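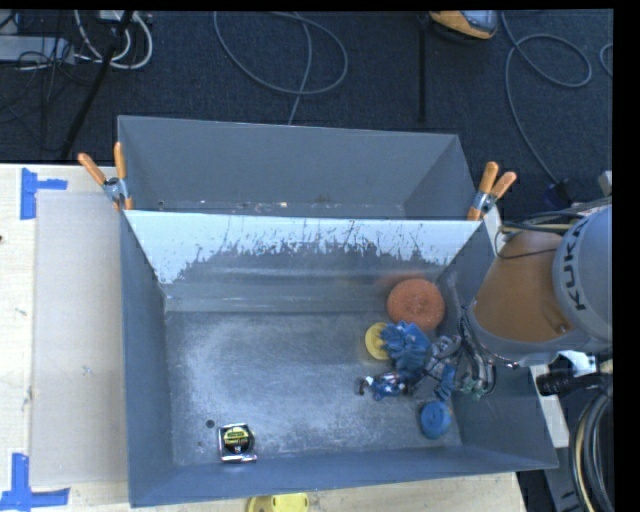 *A tape measure with a yellow label, lying in a metal bin.*

# How Do We Measure Things?

Long ago, people had no rulers. If they wanted to know how long something was, they used what they had with them, and what they always had with them was their own body.

A foot was the length of a person's foot. A hand was the width of a hand. A pace was the distance covered by walking. In ancient Egypt, builders used the cubit, the length of an arm from the elbow to the tip of the middle finger.

You can try this at home. Put your elbow on the table and lay your arm flat. Mark where your elbow is and where your longest finger ends. The space between the marks is your own cubit.

## The trouble with arms and feet

Now ask a grown-up to do the same thing. Their cubit will probably be longer than yours.

Think about two villages, Fadum and Rumska, on opposite banks of a river. The people decide to build a bridge, with each village making half. They agree that each half will be 80 feet long. In Fadum the builder has big feet. In Rumska the builder has small feet. Both of them count carefully to 80, and the two halves still don't meet in the middle.

The builders didn't count wrong. They used two different sizes of foot.

To stop this kind of trouble, people began to agree on one size for everybody. The Egyptians made a royal cubit and marked it on rods. Builders could check their own measuring sticks against a rod that was known to be right. A length that everybody agrees on is called a **standard**.

## Inches and feet

In the United States, most people measure short lengths in inches. There are 12 inches in a foot and 3 feet in a yard. There are 5,280 feet in a mile.

Look at a ruler marked in inches. Between one number and the next there are smaller lines. The longest of these is in the middle and shows half an inch. The next longest show quarters of an inch. On many rulers the shortest lines show sixteenths.

## Centimeters and meters

Most other countries use the metric system. It was worked out in France more than two hundred years ago, when towns there still had many different measures for cloth, land and grain.

The main unit of length is the meter. A meter is a little longer than a yard. If you divide a meter into 100 equal parts, each part is a centimeter. If you divide a centimeter into 10 equal parts, each part is a millimeter. A thousand meters make a kilometer.

Scientists in the United States use the metric system too. One inch is exactly 2.54 centimeters, so a pencil can be measured either way. The number changes and the pencil stays the same length.

## How the meter is kept

For many years the meter was the distance between two fine lines on a special metal bar kept near Paris. Copies of the bar were sent to other countries.

Today scientists use light. Light always travels at the same speed through empty space. A meter is the distance it travels in a very tiny part of a second. A laboratory in any country can use this rule, and there is no bar to get lost or bent.

## Choosing a tool

A **ruler** is good for small, straight things like a book or an envelope.

A **yardstick** or **meter stick** is better for a desk or a rug.

A **tape measure** is good for longer lengths, such as a wall. Many tape measures have a thin metal strip that rolls up inside a case. The strip is slightly curved from side to side, and the curve helps it stay stiff when it is pulled out.

The hook on the end of a metal tape is often a bit loose. It is made that way. It slides by as much as its own thickness, so the tape reads correctly whether you hook it over an edge or push it against a wall.

A **cloth tape** bends easily. People who sew use one to measure around a waist or a wrist.

## Try it yourself

You will need a ruler, a long piece of string, a pencil and some paper.

1. Find something round, such as a jar.
2. Wrap the string once around it. Pinch the place where the string meets itself.
3. Straighten the string along the ruler and read the number.
4. Write it down, with the unit. "22" could mean anything. "22 centimeters" is a measurement.
5. Now measure straight across the top of the jar at its widest part and write that down too.

The distance around should be a little more than 3 times the distance across. Try a plate, a coin and a bucket.

## Words to know

**Cubit:** an old measure, from the elbow to the tip of the middle finger

**Length:** how long something is from one end to the other

**Standard:** a size that people have agreed to use

**Unit:** the amount you count in when you measure, such as an inch or a meter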